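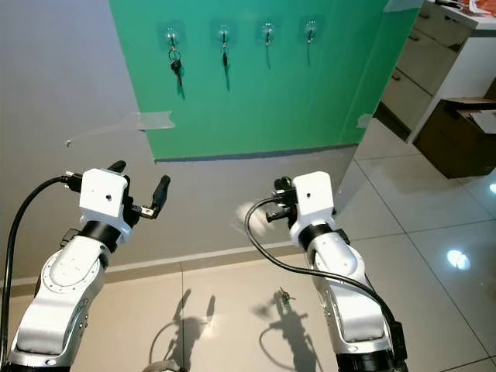 2 November 2023

Notebook, distance learning workshop, Gerthorpe site. Read by Bülent and whoever covers for me.

Went through the returns for the offline study packs again this morning. The claim in the Brillanier pitch is that an adult learner who gets a printed pack, a memory card with the recorded lessons and a phone call from a tutor will finish a unit at the same rate as someone who comes to the evening class. I have now read that sentence so many times that I've started to nod at it, so I'm writing down what we have in hand.

We sent out 72 packs. Of those, 18 came back with the end-of-unit task filled in. Brillanier's draft counts a learner as "engaged" if they picked up one phone call. By that measure we look wonderful. I would look engaged with my dentist by that measure.

Tülin Demirtaş thinks I'm being hard on it. Her point is that the evening class doesn't have a clean finishing rate either, because people who stop coming are quietly moved to the next intake and never show up as dropped. Fair. I asked for the evening registers and got a spreadsheet with the withdrawn column hidden. Unhid it. It was blank all the way down. So we are comparing a number I don't trust to a number that doesn't exist.

Reading level. Ran the first math booklet past the learners in the Billthorpe group, the ones who have been out of school longest. The booklet says it is written for someone who left school early. Page 2 uses "hence" and "respectively" in the same sentence. They got through the fractions pages all right and then stalled on the instructions for the self-check, where you have to flip to the back, find your score band, and then go to a different page depending on the band. One woman did the sums in her head correctly and got the band wrong. Under the current marking she would be sent back to repeat the section. That is a fault in the booklet and it would go into the data as a fault in her.

To do: rewrite the self-check as a plain answer list. Drop the bands. Bülent Tuncer wants to keep them because they "let the learner direct their own path." I'd like to see one learner who has been directed anywhere by them.

Recorded lessons. Played the lot on the old laptop and on my phone. Sound is fine on the laptop. On the phone speaker the teacher's voice drops out whenever he turns to write, and he writes a lot. The script says "as you can see on the board" over and over. On a phone you can't read the board. Re-record with the steps read aloud, or give up the idea that people will watch these on the bus. The Molefe people told us their learners watch on the bus. I asked how they knew and was told it came up in conversation.

Phone tutoring. Call notes are thin. Several just say "good chat." I have nothing against a good chat, but if calls are the thing that makes this work (Brillanier says so, twice) then I need to know what was asked, what was answered, and whether the learner got past the bit they were stuck on. Drafted a short form with 4 boxes. Tülin says tutors won't fill it in. Probably true. Trying it on her calls and mine first, then we'll see how annoyed we are.

Also unclear whether the learners who sent work back are the ones who had calls. The call sheet uses first names and the returns use enrolment numbers. Spent far too long trying to match them by hand and then stopped, as I was starting to guess. Asked the office for the list that links the two. No reply yet.

Certificates. Someone has put in the draft that the unit "leads to recognition." By whom? I asked and got a link to our own web page. Crossed it out in my copy and wrote "ask" beside it. If a learner takes that page to an employer or a college and is turned away, it will be us they're angry with, and they'd be right.

What I would sign today: adults will take a free pack if you hand them one, and some of them will work through it. Whether it teaches them as well as the class does, I can't say from this, and I don't think Bülent can either, though he says it with more confidence on the phone.

Next: new self-check page to the Billthorpe group before any more packs go out. Chase the office again. Bülent, please don't send the draft to Brillanier until the "engaged" line is changed. Spare booklets are in the low cupboard, old version, don't use them.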